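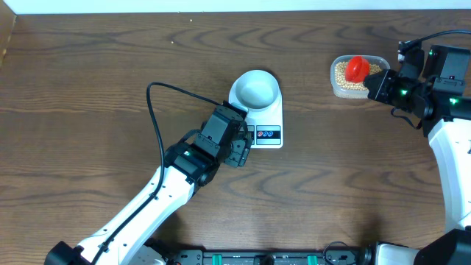

Figure 3. Balance de cuisine numérique surmontée d'un bol blanc, sur une table en bois.

4. Le nom du lieu dans les quatrièmes de couverture du roman historique domestique

4.1. Constitution du corpus

Le corpus comprend 182 quatrièmes de couverture de romans historiques dont l'intrigue se déroule pour l'essentiel dans une demeure unique (manoir, presbytère, ferme, pension). Les textes proviennent de trois catalogues : Gorkham, Clultlow et la collection de poche Charvát. Seule la première édition de chaque titre a été retenue. Les rééditions ont été consultées séparément et font l'objet de la section 4.4. Les traductions ont été écartées lorsque le texte de présentation reprenait celui de l'éditeur d'origine, ce que l'on a vérifié par comparaison directe des deux versions.

Chaque texte a été segmenté en phrases, puis annoté selon quatre rubriques : accroche, exposition, nœud, promesse de lecture. L'accroche correspond à la première phrase graphique, quelle que soit sa longueur. La promesse de lecture regroupe les énoncés qui portent sur le livre en tant qu'objet de lecture et non sur la diégèse (« une fresque ample », « un roman de la mémoire »). La limite entre exposition et nœud est la plus délicate à fixer. Par convention, le nœud commence à la première proposition introduite par un marqueur de rupture : « mais », « jusqu'au jour où », « quand » suivi d'un passé simple ou d'un présent de narration. En l'absence de tout marqueur, le segment entier a été versé à l'exposition.

Les citations de presse imprimées sur la couverture, fréquentes chez Clultlow, n'ont pas été intégrées au décompte. Elles relèvent d'une autre énonciation et suivent des contraintes propres, en particulier la troncature, qui rend leur syntaxe difficilement comparable à celle du texte éditorial.

4.2. Position du toponyme

Le nom de la demeure apparaît dans 93 accroches. Dans les autres textes, il figure plus bas ou fait défaut, la maison étant alors désignée par un nom commun accompagné de l'article défini (« la maison », « le domaine »). L'article défini produit un effet de notoriété que le nom propre n'apporte pas à lui seul : le lecteur est supposé connaître déjà l'endroit, alors qu'un toponyme inconnu demande à être saturé par un complément.

Lorsque le toponyme ouvre l'accroche, il occupe le plus souvent la fonction de complément circonstanciel de lieu, en tête de phrase et détaché par une virgule. La fonction sujet est moins représentée. Elle se rencontre surtout dans la collection Charvát, où la demeure reçoit volontiers un prédicat d'état (« veille », « demeure », « se dresse ») ou un verbe de transmission (« garde », « cache », « rend »). Ces derniers verbes prêtent au lieu une capacité de rétention de l'information et annoncent, dès l'accroche, la structure à secret que le nœud viendra préciser.

Le cas d'Omden mérite une remarque. Ce nom de manoir est commun à un cycle de quatre volumes publié par Gorkham. Dans le texte du premier volume, il est suivi d'une apposition géographique. Dans les deux suivants, l'apposition disparaît et le nom seul suffit à l'ancrage. Dans le dernier, le toponyme est précédé d'un déterminant et d'un adjectif (« le vieil Omden »), construction habituellement réservée aux personnes. La série passe ainsi de l'identification à la familiarité. Le personnage principal changeant à chaque volume, le nom du lieu assure seul la continuité du cycle dans le paratexte.

4.3. Longueur et densité nominale

L'accroche la plus brève du corpus compte trois mots. Au-delà de 30 mots, les accroches contiennent presque toujours une relative, dont l'antécédent est un personnage. La relative sert à condenser une biographie : origine sociale, deuil, mariage, déclassement. Elle est rarement attachée au lieu, qui reçoit de préférence des adjectifs antéposés ou un complément du nom.

Cette répartition des expansions est stable d'un catalogue à l'autre. Les personnages sont décrits par ce qui leur est arrivé, les maisons par leurs qualités. L'opposition recoupe en partie celle que la narratologie établit entre énoncés de faire et énoncés d'état, à ceci près que les participes passés employés comme épithètes (« ruiné », « abandonné », « reconstruit ») introduisent une histoire du lieu sans la raconter. Ces participes ont été comptés avec les adjectifs. Un codage distinct aurait modifié la part des énoncés d'état dans l'exposition, mais n'aurait pas affecté l'accroche, où ils sont peu nombreux.

Le temps verbal dominant est le présent. Le passé simple se limite à des textes du fonds ancien de Clultlow, dont la rédaction est vraisemblablement antérieure à l'uniformisation des gabarits de couverture. L'imparfait apparaît en accroche pour poser un état révolu, immédiatement contredit par le nœud. Le futur, absent des accroches, est concentré dans les dernières lignes sous la forme interrogative (« Parviendra-t-elle à… »).

4.4. Variations entre éditions

Pour 12 titres, deux versions successives du texte de couverture ont pu être confrontées. Les modifications portent d'abord sur la promesse de lecture, ajoutée ou étendue lors du passage en poche. L'exposition est raccourcie en contrepartie et perd en priorité les indications de date. Le toponyme se maintient dans les deux versions, mais il peut changer de place : déplacé de l'exposition vers l'accroche lorsque le titre du roman ne le contient pas, il recule au contraire lorsque le titre de la nouvelle édition l'a absorbé.

Un second type de modification touche les personnages secondaires. Les domestiques, gouvernantes et régisseurs nommés dans la première version sont désignés par leur fonction dans la seconde, ou supprimés. Le personnage principal perd parfois son patronyme et n'est plus présenté que par son prénom. La demeure conserve donc, dans plusieurs cas, le seul nom propre complet du texte.

4.5. Limites

L'annotation a été réalisée sur les textes imprimés. Les présentations diffusées en ligne par les mêmes éditeurs s'en écartent parfois, notamment par l'ajout d'un paragraphe initial à caractère générique. Elles n'ont pas été dépouillées. Par ailleurs, le catalogue Gorkham est surreprésenté pour les cycles, ce qui favorise mécaniquement les toponymes récurrents. La section 5 reprend l'analyse en traitant chaque cycle comme une unité et en ne conservant que le texte de son premier volume.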